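Getting a shared room ready for a party: cleaner on a metal table, and balloons

skatmont_flat3
Posted Friday, August 19, 2022

We've booked the meeting room at work for my dad's retirement do and I'm in charge of getting it presentable. There's a round grey table in there that shows every smear. I've got a Bona spray and a striped towel and that's my lot. Is that going to be all right on a brushed metallic top or do I need something else?

Second question, balloons. Plain white ones. Blow them up the night before or on the day?
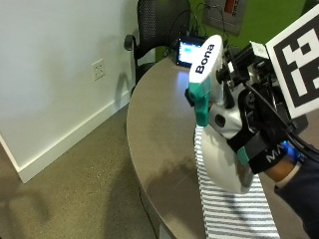 The table and the Bona.

morkum
Which Bona is it? They do several. Read the back of the bottle and see what surfaces it lists. I wouldn't put a floor product on a table people are going to eat off.

drarach_lane
I would and I have. Spray, wipe, then go over it again with a clean damp cloth. Three years on the same table and no marks.

morkum
Your table might be a different finish. Brushed metal can go streaky if you leave anything sitting on it. Washing up liquid in warm water, wipe along the grain, dry it straight away. Costs next to nothing.

U_Kongkaew
Agree with morkum. Whatever you use, put it on the towel first and not on the table, or it runs over the curved edge and onto the carpet. Our office has the same sort of speckled carpet and it hides crumbs but not wet patches.

Move the chair out while you're at it. The arms on those mesh ones get grubby and they leave a line where they rub against the table.

skatmont_flat3
Had a look at the label and it doesn't say anything about metal, so I'll do washing up liquid for the table and keep the Bona for the floor in the kitchen. Chair noted, it does get shoved right up against the edge.

Anyone on the balloons?

sriwong2157
On the day. Ordinary latex ones filled with air will last overnight but they go a bit soft and dull. Don't blow them up as far as they'll go either. Stop while there's still some give near the neck, then tie it.

drarach_lane
Disagree. I did 20 the night before my sister's birthday and they were fine at lunchtime. If you leave it until the morning you'll be out of breath with the food still to put out.

sriwong2157
Fine in a cool room. In August with the windows shut I'd expect a couple to pop. Get a hand pump, then doing them in the morning isn't a problem.

skatmont_flat3
I've tried a big one and I think I'll go with the morning. It's a lot larger than I'd pictured and I don't fancy storing a heap of them overnight.
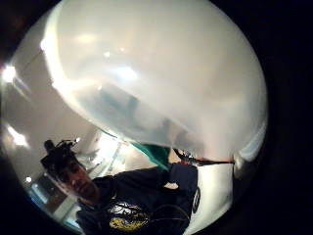 With that size I reckon I only need a few, maybe one in each corner and a couple by the door. Ribbon or string?

U_Kongkaew
String. Ribbon slips on the knot unless you double it. Tie it below the knot and not round the neck above it.

morkum
White ones look a bit bare on a white wall. I'd put something coloured behind them, paper or a bit of cloth. Keep tape off the paint though, some of it takes the top layer away with it.

drarach_lane
White on white is fine, leave the lad alone.

sriwong2157
Bag of 400 at the wholesaler near me if anybody wants to split one. Far too many for one party.

skatmont_flat3
Cheers, I've got enough. Pump ordered, string in the drawer. I'll do the table last thing the evening before and cover it with a cloth.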